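I've had a two-arm tabletop kit from Clevwood on trial all November, and people keep asking me if it's any good. Short version: yes, mostly, with some grumbling. Long version, get a coffee.

The kit is called the Mollah (no idea, I didn't name it). You get two arms, the grippers, a little wrist camera on each side, and a software package called Ellow that records what you do and replays what it learns. You can buy it for keeps, but I went for the monthly rental at $278, because I am a coward with a small garage.

Setup took me a whole afternoon and then a bit of the evening too. The arms bolt on fine. The cables are another story! They're long, they're purple, and they want to go everywhere. Clevwood sends 14 cable clips in the box and I'd happily have used twice that.

For my test job I picked groceries. Fruit, a plastic container, a thin shopping bag. My friend Tharushi Cassim told me to start with blocks like a normal person, and I should have listened, because thin plastic is a pain. It folds over on itself, it sticks to things, it looks different every single time. One arm has to keep hold of the bag while the other goes in, and if the holding arm lets go early you get to start over.
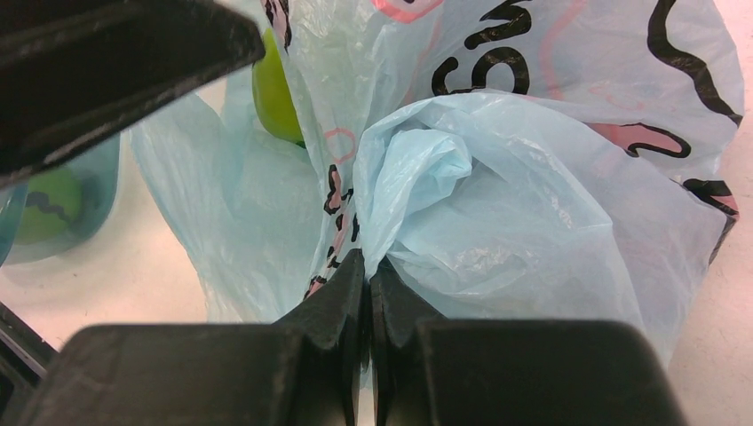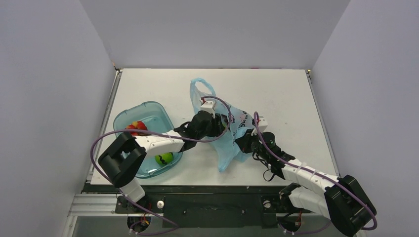

Garage, Grelora – November

The grippers on the Mollah are better than I expected for this. The tips come down narrow enough to pinch a fold of bag, and so far I've had no rips from the fingers themselves (I ripped one on my own while flattening it out, thanks very much). Grip force is a slider in Ellow, and I keep mine near the low end for anything soft.

The wrist view is the part I'd pay extra for. From the side, a bag is a blue blob. Up close you can see which fold you've got hold of, and I went back through a lot of bad tries that way and found the same mistake over and over – I was grabbing too close to the opening.

I recorded 179 runs before I let it try on its own. Was that enough? For round fruit, pretty much. For the bag, no, I'm still adding more. Ellow also takes forever to save each run, and there's no way to trim the boring part at the start without exporting the whole thing first. I wrote to support about that and got a nice answer 28 hours later saying it's on their list. Fine, but I'd like it on a shorter list.

I'm keeping the rental for another month anyway. Next up is getting both arms to load a bag from start to finish without me hovering over the stop button, and I want to try paper bags too, if I can find some that aren't already full of recycling.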